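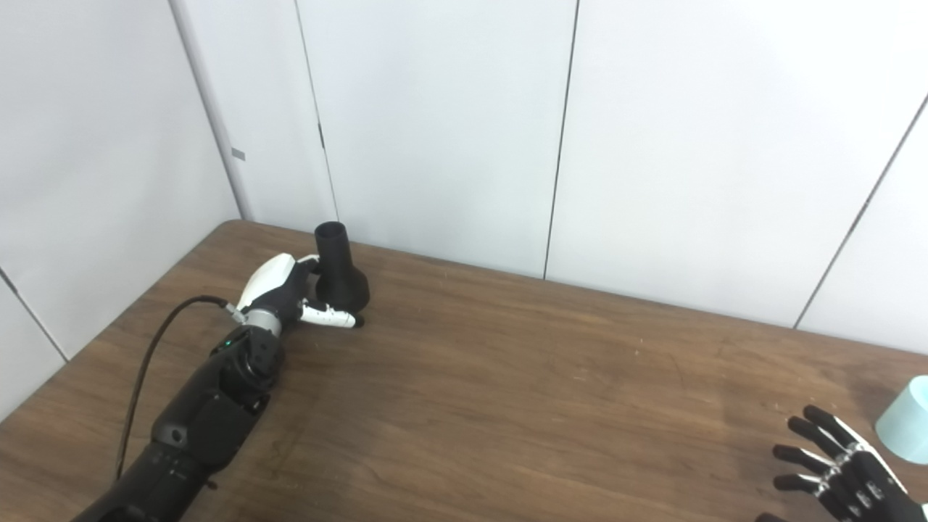
## 3. Le soliflore : profil, assise, tenue sur une table en bois

Module « Objets creux et arts de la table », fascicule 3. Version du 26/1/24. Les numéros de paragraphes renvoient au fascicule 2 lorsqu'ils sont précédés de la lettre B.

### 3.1 Vocabulaire du profil

Un vase à col étroit se décrit de haut en bas, toujours dans le même ordre, afin que deux fiches rédigées par deux étudiants différents restent comparables.

- **Lèvre** : bord supérieur de l'ouverture. Sur la pièce noire placée en tête de fascicule, elle est circulaire.
- **Col** : partie étroite sous la lèvre. On note s'il est cylindrique, tronconique ou galbé. Sur la même pièce, il est cylindrique.
- **Épaule** : zone de transition entre le col et la panse. Elle peut être marquée par une arête ou se fondre dans la courbe.
- **Panse** : volume principal. On indique la hauteur du diamètre maximal.
- **Pied** : surface de contact avec le support. Un pied annulaire (talon) se distingue d'un fond plat.

Le profil « petite bouteille » et le profil « entonnoir renversé » sont souvent confondus. Le critère retenu dans ce cours est la longueur du col rapportée à la hauteur totale : au-delà du tiers, on parle de bouteille ; en deçà, d'entonnoir renversé. Une vue prise de dessus raccourcit le col et ne permet pas de trancher. La mesure se fait au pied à coulisse, pièce posée, de profil.

### 3.2 Finition mate et finition brillante

Le noir mat absorbe la majeure partie de la lumière incidente et renvoie le reste de façon diffuse. Conséquences pour l'observation :

1. Les défauts de forme (méplat, léger voile de la panse) se voient moins que sur un émail brillant. Ils se cherchent au toucher ou à la règle de profil.
2. Les traces de doigts grasses apparaissent comme des zones plus sombres et satinées, visibles sous lumière rasante.
3. La poussière claire se voit beaucoup. Elle s'enlève au pinceau souple avant tout essuyage.

Une finition mate ne renseigne pas sur la matière. Grès engobé, métal peint, verre dépoli et résine teintée peuvent donner le même aspect à un mètre. Sur la fiche, la rubrique « matière » reste vide tant que la pièce n'a pas été prise en main et pesée. Les mentions du type « probablement céramique » sont refusées à la correction.

### 3.3 Stabilité

Un objet posé est stable tant que la verticale passant par son centre de gravité tombe à l'intérieur de la surface d'appui. Pour un vase à base renflée, la masse est concentrée en bas et le centre de gravité est bas, ce qui est favorable. Il faut cependant distinguer le diamètre de la panse et celui du pied : seul le second intervient dans le calcul.

On note *r* le rayon du pied et *h* la hauteur du centre de gravité. L'angle limite de basculement θ vérifie :

> tan θ = r / h

**Application.** La pièce de travaux dirigés, référence Tustby, a un pied de 70 mm de diamètre, soit r = 35 mm. Sa masse à vide est de 211 g. Le centre de gravité, déterminé par suspension, se situe à 50 mm du plan de pose. On obtient tan θ = 0,70, donc θ proche de 35°.

Avec de l'eau et une tige, le calcul doit être repris. L'eau contenue dans la panse abaisse en général le centre de gravité ; une tige longue le relève et ajoute un déport latéral. Une branche fleurie inclinée peut suffire à annuler le bénéfice du remplissage -- cas traité en B.14.

### 3.4 Le support

Le plateau en bois est le support le plus courant et celui qui pose le plus de questions d'entretien. Trois paramètres sont relevés.

**Planéité.** Une règle métallique est posée selon deux directions perpendiculaires. Un jour supérieur à un millimètre sous la règle est signalé. Un fond plat tolère moins bien ce défaut qu'un talon.

**Finition.** Huile, cire, vernis. Un bois huilé marque en quelques heures sous un fond humide ; un vernis intact résiste plus longtemps. Le brun d'un plateau ne permet pas d'identifier l'essence, une teinte pouvant avoir été appliquée.

**Position.** La distance entre le pied du vase et le chant du plateau est mesurée au plus court. La règle du cours est d'au moins une fois et demie la hauteur de l'objet côté passage. Côté mur, une fois la hauteur suffit.

### 3.5 Prise et déplacement

- Saisir la pièce par la panse, le plus bas possible. Ne jamais soulever par le col, zone de moindre section.
- Vider l'eau avant tout déplacement supérieur à la longueur du plateau.
- Lever, ne pas faire glisser. Un talon non poncé raye le vernis.
- Reposer verticalement, contrôler l'absence de jeu par une pression légère sur la lèvre.

Un feutre adhésif (type Gririco ou équivalent) peut être collé sous un fond plat. Sur un talon étroit, il dépasse et doit être découpé en anneau.

### 3.6 Nettoyage intérieur

Le col étroit interdit l'éponge. Deux méthodes sont admises :

| Méthode | Mise en œuvre | Restriction |
|---|---|---|
| Goupillon | Tige souple, eau tiède, savon neutre | Diamètre inférieur à celui du col |
| Riz cru | Deux cuillerées, un peu d'eau, agitation circulaire | Exclu sur intérieur peint |

Le séchage se fait col en bas, sur grille. Posée à l'envers sur un torchon, la pièce reste humide plusieurs jours.

### 3.7 Exercice à rendre en février

Établir la fiche complète de la pièce 961 de la réserve Böttcher (soliflore, fond plat). Joindre :

- un relevé de profil à l'échelle 1, cotes en millimètres ;
- le calcul de θ à vide, puis avec un remplissage aux deux tiers ;
- un croquis d'implantation sur le plateau Pokside, long d'environ 2 000 mm, avec les distances aux chants.

Les unités manquantes sont comptées comme des erreurs. Le relevé se fait au crayon -- pas de feutre à proximité des pièces mates.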